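Getting Hard Water Marks Off Sinks, Kettles and Glasses

Our water comes from the Mirkton supply, and it leaves a white crust on anything that stays wet overnight. 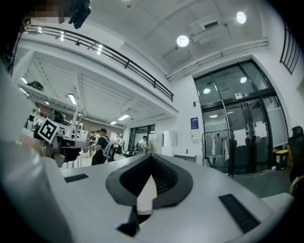 Plain white vinegar takes care of most of it. Buy the cheapest kind, in the big jug, and keep it under the sink with an old toothbrush and a few rags.

Faucets
Soak a rag in vinegar, wrap it around the base of the faucet and leave it for an hour. Scrub with the toothbrush and rinse. For the spout, fill a sandwich bag with vinegar and hold it on with a rubber band. Don't do this on brass or nickel finishes. Vinegar can dull them, so use dish soap and a soft cloth on those and dry them every night.

Kettle
Fill it halfway with equal parts vinegar and water. Bring it to a boil, switch it off and let it sit until cool. Pour it out, then boil plain water in it 2 times before making tea. If you can still smell vinegar, boil it once more. Citric acid powder works too and smells less. One tablespoon is enough for a full kettle.

Drinking glasses
If a glass is cloudy, rub a small spot with vinegar. If the spot clears up, the cloudiness is mineral film, and a ten-minute soak will fix the whole set. If it stays cloudy, the glass is etched and no soaking will bring it back. We lost most of a Thoroddsen set this way by running the dishwasher too hot with too much detergent.

Stone counters
Keep vinegar and lemon off marble, limestone and travertine. A damp cloth with a drop of dish soap is all they need. Wipe up spills from the faucet job right away.

Shower head
Unscrew it and soak it in a bowl of warm vinegar for an hour, then poke the holes clear with a toothpick. Put new plumber's tape on the threads before screwing it back on.

Never mix vinegar with bleach or use one right after the other. The fumes are dangerous. Rinse well, open a window and leave the bleach for another day.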